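Two Colors Are Plenty

I own 11 peg boards and I would happily own 30. Some of them are toddler toys, a couple came out of a school clear-out in Prydderch, and one is a serious piece of kit that used to be handed to people applying for bench work, who had to fill it while someone stood over them with a stopwatch. I love every one of them. A flat board with holes in it and some loose parts that go in the holes is one of the best objects people have ever come up with, and I think most of the ones sold today are painted wrong.

That second half is my actual subject, so let me get to it before I start going on about chamfers.

Go into a toy store and look at the fitting boards. Red circle, yellow square, green triangle, purple star, and the hole for each one is painted to match. They are cheerful! I understand why people buy them. But watch a child with one for five minutes and see what she is really doing. She is matching red to red. The shape hardly comes into it. The hand gets to skip the good part, the part where you turn a thing over in your fingers and feel that it is longer one way than the other, and that it might go in if you gave it a quarter turn.

Grown-up boards have the same trouble in a different outfit. The training boards I see in catalogs have gone mad for labels and color bands and little arrows. By the time you have read the board you have no need to look at the part.

What I want is a pale board and parts in one strong color. Two colors, everything else left to shape and size.

The case for blue

My friend Ilgın Baysal makes boards for a living under the name Stoleck, and we have argued about this across her kitchen table more than once. She likes orange parts. Orange is warm, she says, and it shows up on a messy bench. All true. My answer is that orange also goes strange the moment the light changes. Under the yellow bulb in my hallway an orange peg and a cream board start to drift toward each other, and by late afternoon in December you are squinting.

Blue holds its ground. I have tried it under the hallway bulb, under a fluorescent tube that hums, by a window at four in the afternoon, and under the ridiculous color-changing strip my nephew stuck along the top of my bookshelves. A good deep blue on white stays legible through the lot. The board takes on whatever the light is doing and the parts carry on being blue.

It also matters what the board is sitting on. A white board on a white desk has no edge, and the edge is half of how you find your place on it. Put it on something dark and dull and it jumps out at you. Black cloth behind is even better, if you are the kind of person who has black cloth lying around (I am, now).

I could look at this white board for an hour, in plain light, in pink and in violet. 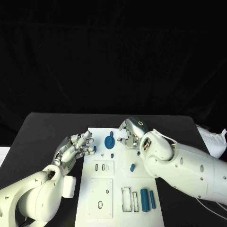
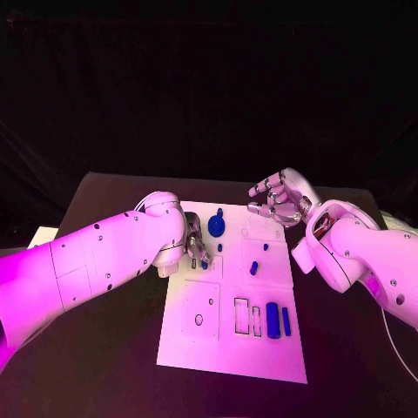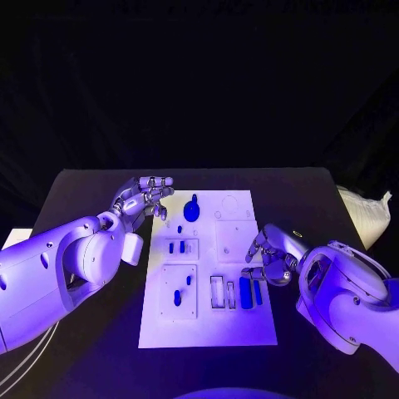
White board, blue parts, dark tabletop, three kinds of light.

What the light does to a board

The pink one is my favorite, which surprised me. I would have bet on the plain one. But the pink turns the whole board pink and leaves the blue alone, and so the parts stand out with a kind of force they don't quite have in ordinary light. If I had to find one small cylinder in a hurry, that's where I'd want to be looking for it.

Violet is the hard test. Violet light and blue parts are practically cousins, and on paper they should melt into each other. They don't! The white goes lavender, the blue goes deeper, and the gap between them is still wide enough to work in. Try to imagine the same board with a purple star on it and a yellow square. The star would be gone, and I have no idea what the yellow would turn into.

I am also very fond of the round disc with the knob on it in the plain-light picture. A part with a knob invites you in. You know where to hold it before you have thought about it, and the small pegs nearby make you work harder for the same welcome. Any decent board should have both sorts, something generous and something fiddly, near enough together that your fingers have to change their minds between one and the next.

Somebody always says this is too plain

Prys Wynne taught small children for most of his working life and he disagrees with me about nearly all of this. His view is that color is what gets a child to the table in the first place, and that a white board with blue bits looks like something from a dentist's office. He put this to me in a letter, and he was rather funny about it.

I take the point about getting to the table. A plain board does not shout from the shelf. What I would say back is that the shouting wears off in an afternoon, and after that the board has to be interesting. Prys himself kept one old unpainted board in his classroom for years, a plain thing with a wobbly corner, and by his own account it was the one they fought over. He puts that down to the wobble. I put it down to the fact that every piece had to be tried.

There is a fair objection that I can't wave away so easily, to do with people who don't see contrast well, or who see it differently from me. For them a second cue can be a real kindness. I would put that cue in the shape or the texture, a ridge around the slot that you can feel, and keep the paint out of it. Ilgın has made one this way, with a raised lip on every hole, and it is a joy to use with your eyes shut. She calls it the Jikivness. I have asked her to reconsider the name.

On loose parts

One more thing, while I have you. Leave the pieces lying about on the board.

I know the temptation. You finish, you want it tidy, you drop everything into a bag or you slot every last peg home so that it looks complete. A complete board is a dead thing. You walk past it. A board with a peg standing here and a cylinder lying over there is asking you something, and I have lost whole mornings to being asked. My best one lives on the hall table with its parts scattered on top of it, and visitors cannot keep their hands off it. The man who came to read the meter did four pegs and apologized.

The big one, the Geton, has 304 holes and no knobs at all, and I don't leave that one out. It has a different temperament. You sit down to it the way you would sit down to a jigsaw, with tea, and you don't get up until you've done a row. It was black on black when I got it, holes and pegs alike, and I spent a happy week painting the board white and dipping the pegs in blue enamel, which Ilgın considers vandalism. The first coat was too thick and half the pegs wouldn't go in. I sanded them back by hand in the evenings and went again with a thinner coat, and they slide now with a small dry click that I would cross a town to hear.

If you have a board at home that has gone stale, try this before you give it away. Get a small can of white and a small can of blue. Paint the top and leave the insides of the holes bare, or you will be sanding for as long as I was. Put it on the darkest table you own, tip the parts out on top, and leave it there overnight with a lamp on.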